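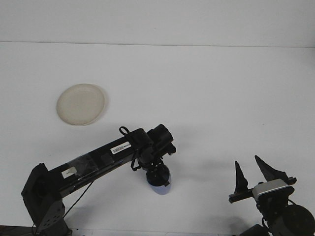 Two arms, one plan

Most of the work in a two-armed robot cell goes on in the software, and most of that is waiting. One arm waits for the other to clear a patch of table. The planner waits for the camera. The engineer waits for the planner.

Cosmin Ene has spent 3 years on this at Haltoreo, a small software company in Brurkatcombe. His job is the layer that sits between what the camera sees and what the motors are told to do. The firm calls it Sadent. It takes in a view of the table, works out where things are, and hands each arm a path that should not end in a collision.

The test set-up is plain on purpose. There is a white table, a pale wall behind it and a cream plate. One arm reaches in from the left. On the right is a gripper with two pointed fingers. The plate is a harder object than it looks, says Ene. It is shallow and close in colour to the table, so there is little contrast for the software to work with. The rim and the shadow on one side do most of the job.

"The shadow is useful until it isn't," he says. "Early versions thought the shadow was part of the plate, so the gripper went in too wide. We had to teach it to measure the rim and leave the rest alone."

Once the plate has been found, the planner has to share out the space. The simple method is to give each arm half the table and forbid it to cross the middle. It is safe and slow, and it fails as soon as the job needs both arms in the same place. Sadent books space by time. Each arm claims the volume it will pass through and the moment it will be there, and a second claim that overlaps is refused or moved later.

Cables are the weak point. The planner knows the shape of every link and joint, since those come from the drawings. It does not know where a loose wire will hang when the wrist turns over. Ene's answer is to treat the wrist as fatter than it is. This costs some reach. A better model of the cable is on the list, and has been since November.

Before any change goes on to the real arms it runs through 1,000 planned moves in simulation. A failed move is saved with the camera view that led to it, so that it can be played back on screen step by step. Ene thinks this replay tool has been worth more than any clever change to the planner. Before they had it, a fault that showed up late in the day was often a fault they never saw again.

The first paying customer is Rezaei, a catering supplier that wants crockery sorted and stacked after washing. Its trial starts with a batch of 500 plates, all of one pattern. Bowls come later. Glass is not in the contract, and Ene would like it to stay out until the perception side has caught up.

For now he is working on what happens when a claim is refused. At present the arm stops where it is and asks again, which can leave it parked in the way of the other one. The next release will send it back to a resting position first.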